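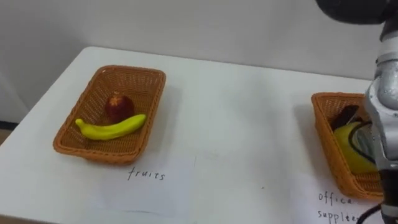
**Ticket 4316: Badge readers at the Skornham office rejecting valid cards**

Opened: 1 Mar 2025
Priority: 2
Site: Skornham, second floor
Status: Resolved, monitoring

**Reported issue**

Staff at the Skornham office report that the east stairwell reader shows a red light for cards that open every other door. The front desk has issued temporary cards to the employees affected.

**Log entry 1**

The reader was restarted from the Mular console. It came back online and accepted a test card, then rejected the same card after 16 minutes. Cabling and power supply were checked and found to be in order.

**Log entry 2**

The card list stored on the reader was compared with the list on the server. The server holds 243 cards for this door. The reader holds 200. The 43 missing cards were all issued after the August changeover from Geraghty to Sesero cards.

**Log entry 3**

Sesero support confirmed that readers on the older firmware stop loading at 200 entries and give no error. A restart clears the list, and the reader checks with the server until the next scheduled load.

**Action taken**

Firmware was updated on all 4 readers at the site. A full load was started by hand, and the card counts now match the server. Temporary cards should be returned to the front desk.

**Outstanding**

- Mular console does not raise an alert when a load is incomplete. Request sent to the vendor.
- Firmware versions at the remaining sites have not been reviewed.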